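# Chapter 4: Handling Rules for Shared Workspaces

Every robot cell has two sets of rules. One set is printed, signed and hung near the door. The other lives in the habits of the people who work there, and you pick it up by watching who reaches in, and when, and how far. This chapter is about bringing those two sets together, and I'll admit it's the chapter I look forward to teaching most. Standards have a reputation for being dull. Give them a week and I think you'll change your mind!

We start with tableware. A bowl, a knife, a fork and a spoon are objects you have handled since childhood, so you already have strong feelings about how they should be passed, carried and set down. You offer a knife by its handle. You don't wave it while talking. You put it where the next person will see it. Good handling rules for robots begin with exactly this sort of common knowledge, and then they get specific, which is where the fun starts.

## 4.1 A Rule at Plarkau

When Golshifteh Hosseinzadeh took over the table-setting cell at the Plarkau training center, the rule sheet for the cell had a line that read "Sharp items to be handled with care." She crossed it out on her first Saturday. A person can do something with a line like that, maybe. A program can't, and neither can an inspector. How much care? Measured where?

Her replacement took up most of a page. It named the part of the object the gripper may close on. It set a ceiling on speed for any move with a blade in the grip, and a lower one for the last stretch before release. It said which way the edge and point must face during travel, and who was allowed to change any of those values. It also listed what had to be written down afterward.

Students sometimes groan when they first see that page, and I understand why. But read it next to the line it replaced. Each sentence can be checked. You could hand it to a technician from another site, someone who has never met Hosseinzadeh, and that person could tell you by lunch whether the cell follows it.

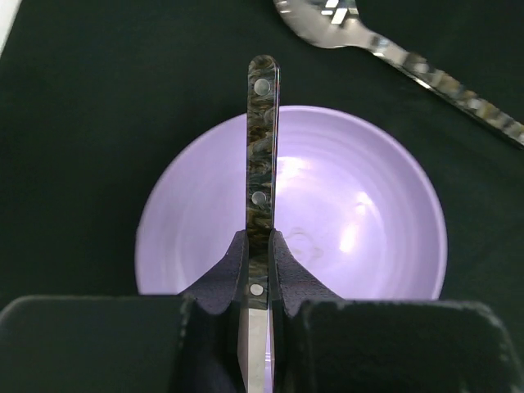 The first thing to settle in a rule like this is orientation. A handle-up, blade-down grip keeps the point toward the work surface, and many cells make it the default for vertical lifts. It brings its own demands. Anything under the blade is now in the path of the blade, including dishes, the mat and a hand that has come in to straighten something. A rule that fixes the orientation should also fix a **clearance height**, meaning the least distance allowed between the lowest point of the held object and the highest point of whatever it passes over.

Notice that the lowest point is a property of the object as held. Grip the same knife farther up the handle and the tip sits lower relative to the fingers. Clearance measured from the fingertips tells you nothing useful unless the grip point is fixed too. This catches out experienced people all the time, and it's a lovely problem to work through on paper before you go anywhere near a cell. (Problem 27 at the end of the chapter does just that.)

## 4.2 What a Rule Has to Say

At its simplest, a handling rule has to answer 3 questions:

1. What is being held, and by what part?
2. What may it pass over or near, and how fast?
3. What happens if the grip fails?

The third gets skipped. People write rules for the motion they planned and stop there. A held object that slips will go somewhere, and the rule should say what that somewhere is allowed to contain. For a plastic cup the answer can be relaxed. For a knife it can't, and the planned path may have to bend around areas that would be perfectly fine for a cup.

Grip failure also comes in more than one form. The object may drop. It may rotate between the fingers while staying held — a real concern with long, narrow items gripped at one place. Or it may stay put while the controller believes it has gone, which leads to a second attempt with a full gripper. Write a response for each. "Stop and wait" is a fine response in many cases, as long as you also say who clears the stop and from where.

## 4.3 Levels of Rule

You will meet rules at several levels in your working life, and it helps to know which one you're reading. Published safety standards sit at the top. They are written broadly because they have to serve a great many machines. Under them come company procedures. Under those are cell rules, like the Plarkau page, which apply to one station and its tools. At the very bottom are task notes, often kept by one operator.

A lower level may be stricter than the one above it. It may never be looser. This sounds obvious until you see two documents side by side. At Dandby, the company procedure limited travel with a bladed item to 400 millimeters per second, and a task note from a quiet January gave a higher figure "for demo days." Parviz Abbasi found it during a routine review, pinned neatly beside the monitor. The note's author had meant it for empty-gripper moves and left out two words.

Abbasi's fix has become a favorite of mine. He asked that every task note carry the number of the procedure it sits under, written at the top, by hand if necessary. It takes 2 seconds or so. Anyone reading the note then knows where to look for the limit above it, and a note with no number gets taken down.

## 4.4 Before You Read On

Pick an object from your own kitchen and write a handling rule for it on one side of an index card. Choose something with a bit of character: a grater, a corkscrew, a full gravy boat. State the grip location, the orientation, the clearance and the response to each kind of failure. Then trade cards with a classmate and try to follow theirs with your own hand, moving slowly, doing only what the card says. Use a blunt object for this part, please.

You'll find gaps in the card within a minute or so. Mark them in a different color and keep the card, as we return to it in Section 4.7 when we build the Stefanou checklist line by line.

The next section takes up speed and separation, beginning with the layout of the Garkedstead cell — two arms, one table, and a doorway that everyone agreed was in the wrong place.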